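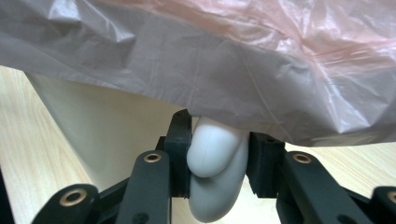 Flarncombe-Uferfunde: Datenkarte und Liesmich

Stand: September, Fassung 7

Inhalt

Der Datensatz verzeichnet angeschwemmten Abfall an der Arnorton, einem Nebenfluss, den man auf den meisten Karten suchen darf. Erfasst ist alles, was bei Niedrigwasser zwischen Wasserlinie und Böschungskante lag und größer war als 15 Millimeter. Kleineres haben wir liegen lassen. Wer sich für Mikroplastik interessiert, braucht ein Sieb, ein Labor und andere Leute als uns.

Eine Zeile in der Tabelle entspricht einem Fundstück. Eine Tüte, die in drei Fetzen im selben Weidenast hing, gilt als eine Tüte. Hingen die Fetzen in verschiedenen Ästen, gelten sie als drei. Über diese Regel wurde länger gestritten als über alle anderen zusammen, und glücklich ist mit ihr bis heute keiner.

Dateien

funde.csv – die Haupttabelle
abschnitte.csv – Lage, Länge und Bewuchs der Uferabschnitte
pegel.csv – Wasserstand am Wehr zur Zeit der Begehung
schluessel.txt – Materialschlüssel mit Erläuterungen
alt/ – frühere Fassungen, aus Pietät aufgehoben

Alle Tabellen sind UTF-8, Trennzeichen Semikolon, Dezimalkomma. Wer das mit englisch eingestelltem Programm öffnet, bekommt Uferabschnitte von beachtlicher Länge.

Spalten in funde.csv

fund_id: laufende Nummer, mit Lücken. Die Lücken sind gelöschte Dubletten und werden nicht neu vergeben.
abschnitt: A1 bis A8, flussabwärts gezählt.
begehung: 1 bis 6.
material: siehe unten.
form: Beutel, Folie, Flasche, Deckel, Schnur, Schaumstück, Sonstiges.
masse_g: Trockenmasse in Gramm. Leer, wenn das Stück nicht von Sand oder Schnecken zu trennen war.
zustand: 0 (wie frisch gekauft) bis 4 (zerfällt beim Anfassen).
kuerzel: wer das Stück bestimmt hat.
bemerkung: Freitext. Bitte nicht automatisch auswerten, dort stehen auch Meinungen.

Materialschlüssel

PE-F: Folie aus Polyethylen, dünn, dehnbar
PP: Polypropylen, meist Deckel und Becher
PET: Flaschen
PS-E: geschäumtes Polystyrol
VB: Verbundmaterial, Getränkekartons und Verwandtes
KB: laut Aufdruck kompostierbar
U: unbestimmt

Zu KB ein Wort: Vergeben wird der Schlüssel allein nach dem Aufdruck. Geprüft haben wir das Versprechen nicht. Der mittlere Zustandswert dieser Gruppe steht in der Tabelle und möge für sich sprechen.

Erhebung

Sechs Begehungen, jeweils bei fallendem Pegel, Beginn 7 Uhr. Zwei Personen pro Abschnitt, eine sammelt, eine schreibt. Gewaschen wurde mit Leitungswasser über einem Küchensieb, getrocknet auf Wäscheständern, gewogen auf einer Briefwaage mit einer Auflösung von einem Gramm. Bei Folienresten bedeutet das, dass in masse_g oft eine 0 steht. Sie heißt »weniger, als die Waage zugeben wollte« und darf nicht als fehlender Wert behandelt werden.

Die Bestimmung lief nach Augenschein, Griff und Schwimmprobe. Bei strittigen Stücken hat Ha-rang Yoo entschieden, bei sehr strittigen auch, nur später.

Bekannte Mängel

Abschnitt A3 fehlt in der zweiten Begehung. Dort brütete ein Schwan, der unsere Fragestellung nicht teilte.

Die Kürzel JS stehen bis Begehung 4 sowohl für Jae-hoon So als auch für Jae-hoon Song. Ab Begehung 5 heißt es JSo und JSn. Rückwirkend ließ sich das nur teilweise auflösen, weil beide bestreiten, die Badekappe als Lebensmittelverpackung eingetragen zu haben.

A8 liegt hinter dem Wehr, und was das Wehr zurückhält, kommt dort nicht an. Vergleiche zwischen A7 und A8 sagen deshalb viel über das Wehr und wenig über das Ufer.

Zustandswerte sind zwischen den Bearbeitern nur mäßig vergleichbar. Hiếu Lương vergibt im Schnitt strenger.

Nicht geeignet für

Hochrechnungen auf den ganzen Fluss. Aussagen über Verursacher. Pressemitteilungen, in denen das Wort »Flut« vorkommt.

Verarbeitung

Bereinigt wurde mit dem Skriptpaket Ki, das Si-woo Geum geschrieben und getauft hat, lange bevor man bei diesem Namen ständig nach etwas anderem gefragt wurde. Es sortiert, sucht Dubletten und beschwert sich über leere Felder. Mehr kann es nicht.

Nutzung und Zitat

Frei verwendbar mit Quellenangabe: Projektgruppe Rarkard, Flarncombe-Uferfunde, Fassung 7. Wer Fehler findet, schickt bitte fund_id, Spalte und Korrekturvorschlag. Einsendungen ohne fund_id (»irgendwas mit den Flaschen stimmt nicht«) bearbeiten wir auch, aber seufzend.

Änderungen gegenüber Fassung 6

Begehung 6 ergänzt
Schlüssel KB von PE-F getrennt
Pegelwerte auf Ortszeit umgestellt
Badekappe nach Sonstiges verschoben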